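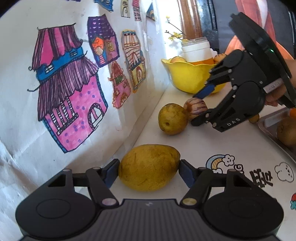 Mangoes that won't ripen, what am I doing wrong?

I bought a box from the Landry market in January and most of them still have the give of a doorknob. I've tried the windowsill, the fruit bowl and pleading. One is yellow with small brown specks and darker patches all over the skin, and my wife says that means rotten. I say it means lunch. Who's right, and how do I hurry the rest along?
Wayne Simard

Stukis
Your skin color tells you very little. Smell the stem end. If it smells like mango, eat it; if it smells like wine, your wife wins. Freckles are usually fine. Soft, sunken black spots can be cut out if the flesh beneath looks good. For the hard ones, fold them into a paper bag with a banana and check after 3 days. Keep them out of the fridge until they're ripe. Below 60 degrees they mostly just sulk.
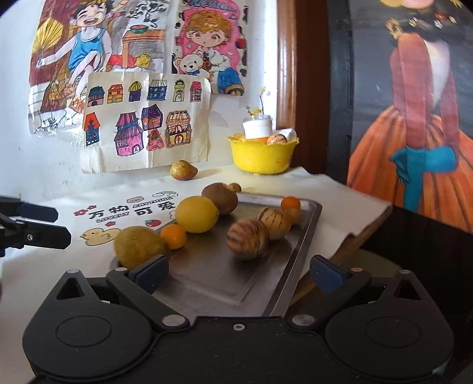 Fruit on a metal tray, with room left at one end.

Cakon
microwave. 80 seconds. its not ripe but its soft and after that who cares

Nevska
Please don't microwave them. I did, and I scraped the ceiling. The bag works, but leave the top folded loosely or you'll grow something. If they were picked too green they'll wrinkle before they sweeten, and then it's chutney. Mine took so much sugar I stopped reading the recipe out loud.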